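About Prarkusell

Home The build Shop nights Parts list About

Hi, and welcome! Prarkusell is one home-built kitchen robot, one simulated kitchen for it to practice in, and a small shared workshop in Bavavdale where the metal version is slowly coming together. I started it at my own dining table, got told (fairly) that the dining table was for dinner, and moved everything to the workshop the same month.

These are from the simulator, where most of my evenings go right now.
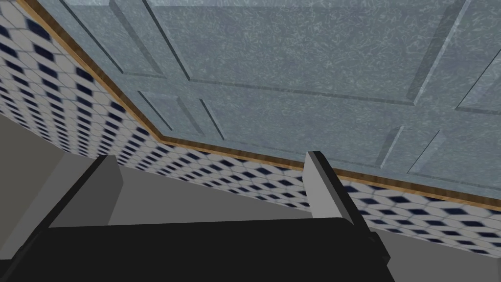
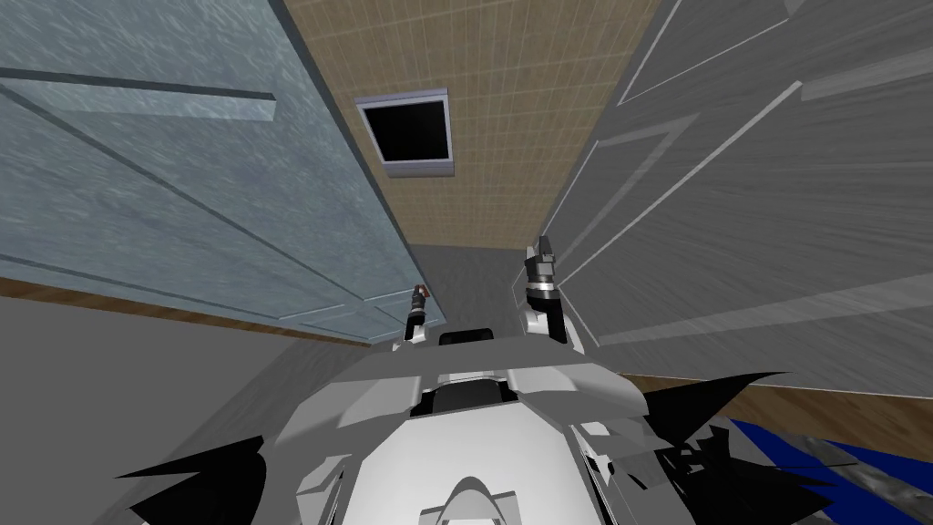
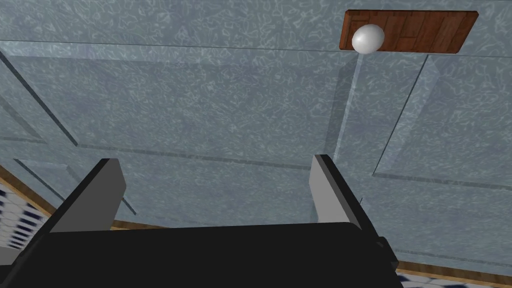
Kitchen sim, three camera views. The egg on its wooden board is in the last one.

What I'm building

A two-armed robot that can do small jobs in a kitchen. Pick up an egg and put it down somewhere else, open a cabinet, move a board across the counter. I know that sounds modest! Try writing the code for it. An egg is a rotten first object, everybody at the workshop told me so, and I picked it anyway because I like eggs and I had a model of one.

The real robot is called Drostimon. At the moment Drostimon is one finished arm, one arm in a box, and a torso frame clamped to a bench. The finished arm can lift a full soup can, hold it, and set it back down without drama on most tries. The gripper is on its fourth set of fingers (plain flat ones, after three clever designs that were all worse). The second arm is waiting on bearings, which I ordered in September and am trying to be calm about.

How the sim fits in

Everything gets tried in the simulator first. I can't afford to run a new motion straight on hardware when one bad joint angle means a cracked bracket and a week of reprinting. So I set up the kitchen, drop the arms in, let the thing run, and then look through the camera views to see what the grippers were pointing at. The camera views are my favorite part. You learn a lot about a bad wrist angle when you're looking out over the fingers yourself.

My rule is 100 runs of a task in the sim before the real arm gets to try it. I keep a log of all of them, good and bad, and the longest one so far went to 166 because I kept changing the approach angle halfway through and had to start over. The textures are whatever I liked on the day. I spent one whole evening on backsplash tile and I regret nothing.

The workshop

The workshop is a former print shop, built in 1985, with good light, heavy doors and outlets in all the wrong places. There are 18 members on the books. I'm the only one doing robots full tilt, but the woodworkers have saved me more than once, and the torso stand was cut on their table saw from leftover maple. We share a drill press, a small lathe, two 3D printers (one reliable, one with opinions) and a long bench at the back where half-built things are allowed to stay overnight if they have a name tag on them.

If you're nearby and want to see Drostimon's one arm wave, come to a shop night. Bring eye protection if you have your own, we're always short a pair. Kids are welcome with a grown-up.

About the name

Prarkusell doesn't mean anything. I typed it as a folder name when I was tired and then there were too many file paths pointing at it. The control software is called Ķēniņš, and yes, I have to copy and paste it every time too. Plain letters work fine in the search box.

What I share

The arm drawings, the finger files and the parts list are all up on the site, free to use for your own build. The parts list has prices as I paid them, so yours will be different. Ķēniņš is up too, but it's a mess in places and the setup notes are behind the code. If you get stuck on the setup, write to me before you lose a weekend to it! The wiring page is still missing its second half (I keep rerouting the elbow cable).

Getting in touch

The contact form goes straight to my inbox. I'm slow when a print is running and pretty quick otherwise. I'd especially love to hear from anyone who has put a force sensor in a gripper finger on a small budget, and from anyone with a spare set of bearings.

Page last updated October 14, 2025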